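Pan on Stove: Teleoperated Demonstrations in Simulation

Lerkbridge set, January. Arben Obradović drove the arm by remote control; Costel Yordanov reviewed the recordings. The set holds 123 demonstrations, recorded at 24 steps per second.

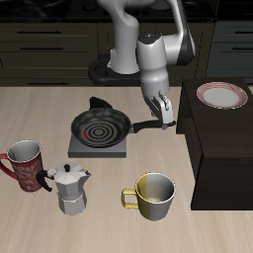

Workspace view. Gripper at the handle, pan on the stove.

The operator sees two views while driving - the workspace and the wrist. Gripper commands are binary. Approach speed is capped near the handle.
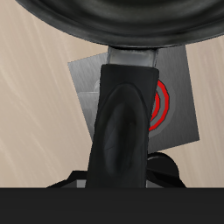

Wrist view, gripper at the handle

The wrist view is used for the final alignment. Lateral error is easier to judge there than in the workspace view.
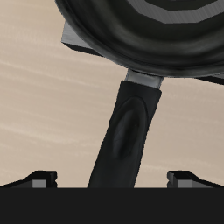
Obradović prefers to correct rotation before closing, and the review notes follow his practice. Each recording is checked for grasp angle and finger clearance. With the handle leaning between two open fingers, as in this view, the angle can be read directly against the gripper. Yordanov rejected 19 recordings on these checks - they are kept in a separate folder.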